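Change order approved without a council vote: where is the paperwork?

Posted in: City contracts and purchasing
23 February 2022

yuen_street_renter

The January claims list for Mavville shows a payment of $3,772 to Flinari, coded to the stormwater mapping contract. The council minutes for January have no motion on it. The original contract was voted on and is in the agenda archive, and it lists a fixed price with nothing left over. I called the clerk's counter and was told it was a "change order, administrative." Is staff allowed to add money to a fixed-price contract without a vote? And if so, what document should exist, and how do I ask for it? I looked in the archive under the contract number and under the vendor name. Both give me only the original resolution and the exhibit with the scope.

pothole_ledger

Staff can do it if the purchasing code says they can. Most codes do. It's how they get around the council. Vote them out.

tillby_drainage

The answer above is half right. Whether staff had the authority depends on two texts, and you need both.

First, the purchasing chapter of the municipal code. Look for a section titled "contract amendments" or "change orders." It usually sets a limit, as a dollar amount or as a percent of the original price, and names the position that may sign. Check whether the limit applies to each change or to the running total. If it applies to the total, you need every earlier change order on the contract, including any that lowered the price.

Second, the resolution that approved the contract. Read the last "resolved" paragraph. It often gives the city manager authority to sign amendments "in substantially the same form," sometimes with a contingency amount. A contingency does not appear in the contract price, so a fixed-price contract can have one. In the archive it may be in the staff report and nowhere else.

The document to ask for is the signed change order. It should carry the contract number, change number, description of added work, price before and after, and a signature from each side. There should also be a purchase order revision in the finance system. If the change order is dated later than the invoice, note that. It is a separate problem from the vote.

Wording that has worked for me in Tillby:

"All executed change orders and amendments to the stormwater mapping contract with Flinari, the related purchase order and its revisions, and the invoice supporting the $3,772 payment on the January claims list."

Leave out "any and all communications." A request of mine with that phrase came back with 700 pages of email and took 90 days. The narrow one was free, as the first 100 pages are not charged here. Your city may have a different fee schedule.

yuen_street_renter

Found the code section. The limit is on the running total, so I have asked for all of the change orders. The contingency paragraph is in the staff report, page two, but the amount is left blank.

tillby_drainage

Ask for the signed copy of the staff report too. The agenda packet version is often a draft.

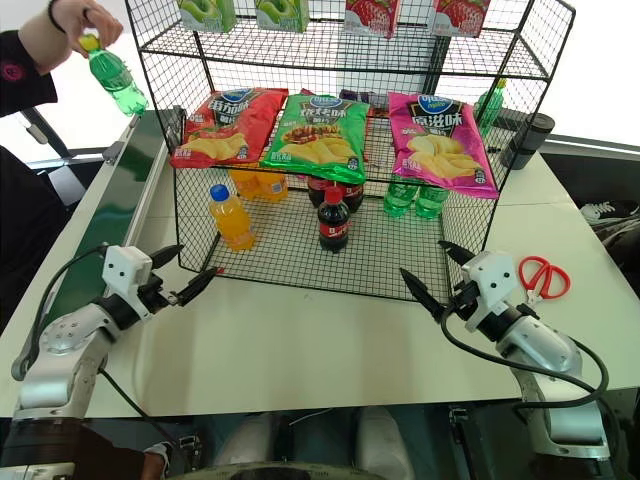
Mavville Open Records Club, Purchasing and Contracts Group

Replies are from members and are not legal advice. Threads close to new posts after 90 days.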